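Clarko two-finger gripper kit: a year's worth of budget, and worth it

I run the automation bench at a small training workshop, and every September I get one shot at the equipment list. Last time round I put nearly all of it into a single line: the Clarko gripper kit, bought through Butent, with the wrist camera option ticked. I've had plenty of time with it now and I'm still pleased every time I switch it on, so I thought I'd write up what we paid, what we should have paid for, and what I'd tell anybody putting together a similar order.

Price first. The gripper itself isn't the expensive bit. The kit came with the gripper body, one pair of black fingers, a mounting plate, a cable that's just long enough and a quick-start sheet. The wrist camera bracket was another $446, and I very nearly left it off to save the money. So glad I didn't! A view from the wrist, looking straight down past the fingers, is worth more to a learner than any fixed camera on a stand. They can see which side of a part is touching and which side isn't, and they stop guessing.

I'd also looked hard at the Clorton, which has three fingers and a much nicer case. It's a lovely thing, and if you're picking up round parts all day you should go and try one. For blocky stuff it was more gripper than we needed, and the spare parts list made me wince. The Clarko fingers come off with two screws and a replacement pair costs $60. I budgeted for one spare pair and should have put down three. Fingers get bumped into tabletops. That's what learners are for.

What surprised me most was how little we had to spend on things to pick up. I'd pencilled in a set of machined test pieces and struck it out in favour of second-hand toy bricks. They're light and bright, their sides are flat, and if one goes flying across the room you just go and get it. Pushing one brick onto another asks a lot of a gripper, too — you need enough squeeze to hold on, a straight approach and a bit of give at the end.
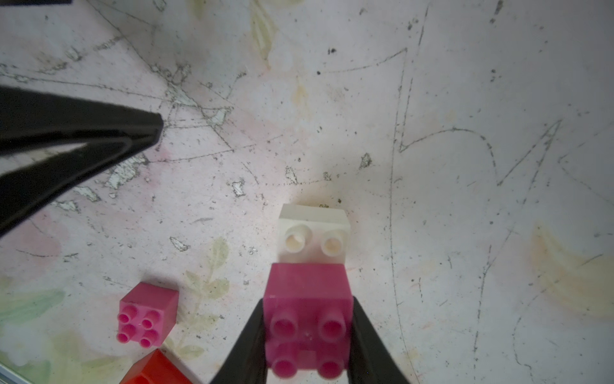
The squeeze setting is where the Clarko really shines. It runs from 1 to 100 on a plain dial in the software, and you can feel the difference between settings if you put a gloved fingertip in there (low end only, please). Light colours, dark colours, old bricks with a bit of wear, it doesn't mind. We leave ours fairly low for bricks and save the setting under its own name, so the next group doesn't start from whatever the last group was mucking around with.

The software is better than I expected from a company this size. It opened on our old laptop without complaint, the jog buttons are big, and there's a step mode that moves the arm a tiny amount per click. I love step mode. I've watched people who were nervous around the arm relax completely once they found it. My one real grumble is the camera window, which goes back to its default size each time you restart. A small thing, but I grumble about it every morning.

Now for the planning side, which I got partly wrong. We bought the gripper before checking the flange on our arm, and the plate in the box didn't fit. The adapter from Bouazza was well made and arrived quickly, but it was a separate order with separate freight, and I had to go back and ask for the money. Measure your bolt circle before you request a quote. Ask for freight in writing as well, and put a line in for cable clips, sleeving and a decent power board. None of that is exciting and all of it gets forgotten.

Don't blow the budget on a fancy work surface, either. I priced a proper anodised base plate and I'm glad I held off. Any flat, steady tabletop you don't mind scratching will do to begin with, and you can upgrade once you know where the arm wants to sit.

Training time belongs in the plan too. Set aside a full day for whoever will look after the thing, before any learners get near it. I tried to squeeze it in between other jobs and spent a week half knowing what I was doing.

Would I buy it again? In a heartbeat. A second kit is already on my list for September, this time with the right adapter and a drawer full of spare fingers.

Posted 28 March 2018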